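Against the meeting about the meeting

Friday, ten past four, and I have just come out of a meeting whose only result was another meeting. So forgive the tone. I'm writing this quick before I calm down.

I've worked in offices since I was nineteen. Insurance first, then a lettings firm, now the planning side of Clutavell, where we sort out bus timetables for towns that don't have enough buses. I like the work. Moving a bus by four minutes so that someone at the far end of Groltasholm can get to the dentist and back before school's out -- that's a decent thing to do with a morning. I'd like to do more of it.

But the diary. I went through mine in June, properly, with a pen, all of last month. 60 hours in meetings. That's not the bad bit. The bad bit is I could only name a decision from 9 of those hours. The rest was people reading out things I'd already been sent, or had sent them.

Reading out! Grown adults. There's a document, everyone has the document, and we sit there while it gets read to us like we're on the carpet at infant school. And then "any thoughts?" Well no, I've not had time for any, you've been talking.

My old boss at the lettings place, Elie Atallah, had a rule I thought was rude at the time. If you called a meeting you had to write the question on a bit of card and stand it on the table. One question. With a question mark. If you couldn't write it, you didn't get the room. I saw people go off to write their card and just never come back. Problem sorted itself somewhere between the stationery cupboard and their desk, I suppose.

She also left when the question was answered. Stood up, took her tea. Sometimes that was six minutes in, and there'd be this awful silence from those of us who'd blocked out the hour and felt we were owed it.
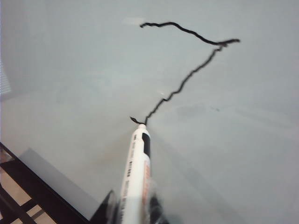 I do know the other side of it. My sister works at Chidiac, the furniture people, and she says meetings are the only time she hears what the warehouse is up to. Take them away and she'd find out about a late delivery from an angry customer. Fair enough. And some people think out loud, they really do, they need faces. I'm married to one. If I sent him an email about the boiler he would ring me up to discuss it from the next room.

So I'm not saying none. I'm saying the hour is the problem. Who decided on an hour? The calendar did. You click and it gives you an hour, or half of one if you're feeling brave, and then the talk swells up to fill it. Nobody ever booked 17 minutes. I tried it last spring, booked 20 for a chat on the Sunday service, and got two messages asking if it was a mistake.

Then there's the invite list. You invite who you need, then who'd be offended, then their manager so it looks serious. Our monthly catch-up about Nurnetier (the new booking system, don't ask, it's late) has people on it who left the project in the winter. They still come. One of them told me he uses it to do his expenses. He wasn't even sheepish about it, and I was a bit jealous to be honest.

Cost is the thing that ought to shame us and doesn't. If I want a new chair I fill in a form, and it goes up to someone and comes back with a query on it. The chair is 369 pounds. I can pull a roomful of people off their jobs for a whole afternoon and nobody asks me to fill in anything. Do the sums on wages for your own place, it's horrible. I did ours on the back of an agenda and then folded it up very small.

What I'd want, if anyone asked. The card, obviously. No reading out, ever. If it's an update, write it down and let me read it at my own speed with a biscuit. And 3 people able to say "I don't think you need me" without it being taken as a resignation or a sulk. I've started saying it myself. First time my voice went funny. Second time someone else said "me neither then" and we walked out togther like kids let off games.

The next one's been put in for Monday morning, by the way. One hour. Title: "Follow up". I've replied asking what the question is and had a thumbs up back.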